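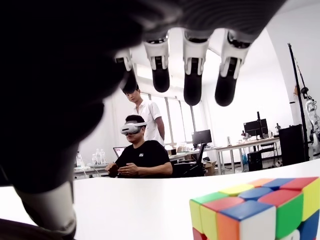
Wrist camera view during a headset session, cube on the work surface.

Mavach HC-20 Hand Demonstration Capture Kit

Product code: MV-HC20
Availability: Built to order
Ships from: Vastdale
Page last revised: 10/25/19

Overview

The HC-20 records human-guided manipulation for use as training examples. An operator wearing a virtual-reality headset guides a multi-finger robot hand. The kit logs camera video, joint positions and operator commands against one clock and writes each attempt as a separate episode. Episodes can be replayed, labeled and exported without further conversion.

The kit is intended for groups that already have an arm and a hand and need a repeatable way to collect data on them. It does not include a robot. Supported hands and arms are listed in the compatibility table, available on request.

Wrist camera

The camera mounts on the wrist side of the palm, facing out past the fingers. The mount has two tilt positions. In the forward position the fingertips and the near part of the table share the view, along with whatever is beyond the table. In the down position the background is largely removed and the palm takes up more of the image.

Focus is fixed. Parts of the hand closest to the lens will be soft at either position. This does not affect calibration, which uses the fingertips and a printed target.

Sites with large windows should lock exposure before the first episode of a session. Automatic exposure is supported but will drift as the hand turns toward and away from the glass, and the drift is recorded in the video.

Recording

Frame rate: 60 frames per second
Joint and command logging: same clock as video, logged per frame
Episode length: up to 20 minutes
Onboard buffer: 8 episodes
Storage: external drive, customer supplied
Start and stop: foot switch or operator console
File layout: one folder per episode, video and log files kept separate

Each episode carries a task name, an operator code, an outcome field and a free text note. The outcome field is set at the end of the attempt and has three values: complete, partial and failed. Failed attempts are kept by default. They can be filtered at export.

Operator station

Headset and hand tracking are handled by the Swanepoel tracking module, included. The operator may sit or stand. For seated use, allow enough clearance in front of the chair for both forearms to move without touching the table edge. The tracked volume is set during calibration and should be reset if the chair is moved.

A second person is required whenever the hand is powered and the operator's headset is on. That person holds the stop control and resets the objects between episodes. The stop control is wired and has a 3000 mm cable. Longer cables are not offered.

Objects and work surface

A plain, light, matte surface is recommended. Any object that fits the hand can be used. For in-hand rotation tasks, many users start with a 3x3 puzzle cube. The face colors make orientation easy to label, and a scrambled cube gives more distinct views than a solved one. Stickerless cubes are preferred, as stickers lift at the corners after repeated grasps.

Place the object inside the marked start area for each episode and vary its angle. Data sets collected with the object in the same pose each time tend to produce policies that work only in that pose.

Review software

Puton, the supplied review tool, runs on a standard desktop computer. It shows video next to the joint traces and lets a reviewer trim idle time, correct the outcome field and mark contact events by hand. Trims are stored as edits and the original recording is left intact.

Export options are image sequences with a text index, or packed binary files. Joint values are written in radians. Face blurring can be applied at export for sites where people other than the operator are in view. It is off unless selected.

Included

Wrist camera and two-position mount
Sync unit with power supply
Swanepoel tracking module with headset
Foot switch
Wired stop control
Printed calibration target
Puton license, one workstation

Not included

Robot arm, robot hand, table, storage drive, review computer.

Service

Recalibrate after any change to the camera mount, hand or table height. Inspect the wrist cable at the strain relief before each session and replace it if the jacket is marked. Replacement cables are listed under MV-HC20-C.

Firmware for the sync unit is issued each April. Units with older firmware continue to record, but their episodes must be opened once in Puton before export.

Quotes are prepared on request. State the arm model, the hand model and the mounting flange pattern.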